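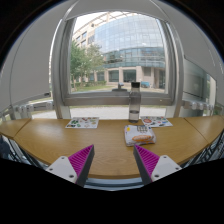
Window desk at Trutthorpe, seen between the two fingers. Bottle, snack packet, two sticker sheets.

1/ Short thread on what we have been doing with Stider, our method for learning pick and place from hand-held gripper recordings. The write-up goes out in September. Ruby-Lee Maihi did most of the training work and Ewan Tuhiwai built the pads.

2/ The question was a small one. If you only have the view from the gripper, do you get more from recording the same desk many times, or from moving between desks? We had always done the first, mainly out of convenience.

3/ We recorded over 500 demonstrations across seven desks. Then we trained on the same number of demonstrations each time and changed only how many desks they came from. Same network, same settings, same training length.

4/ The test was 50 trials on a desk the model had not seen. Training on one desk did badly. Five desks did a lot better, and going from five to seven made very little difference. Full table is in the write-up.

5/ Most of the one-desk failures were at the approach. The gripper went to where an object would have been on the training desk and closed there. Once it was lined up properly, the grasp itself was usually fine.

6/ Clear bottles are still a problem. With a bright window behind one, the body is hard to pick out and the model seems to go by the cap. Stider is better at this than Oei, our older method, but I would not call it solved. The same bottle against a plain wall gives far fewer misses. 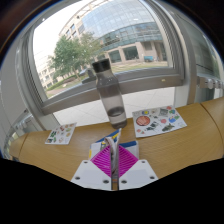 7/ Boxes are easier. The one in post 6 is white with blue trim, and with something that size between the fingers you can still see the bottle and both sticker sheets beyond it. Wide lens helps a lot there.

8/ Sticker sheets were never picked up in this round. They are in as clutter. Ruby-Lee wants to try flat things next but Ewan thinks the ridges on the pads are wrong for paper – he is printing a finer set.

9/ We also black out the lower part of the view before training. Leaving it in made results worse on new desks, and we have not worked out exactly why.

10/ Recordings and training code will go on the Drorden page with the write-up. Somebody asked about depth: no, colour only. Replies are open if you want the settings before then.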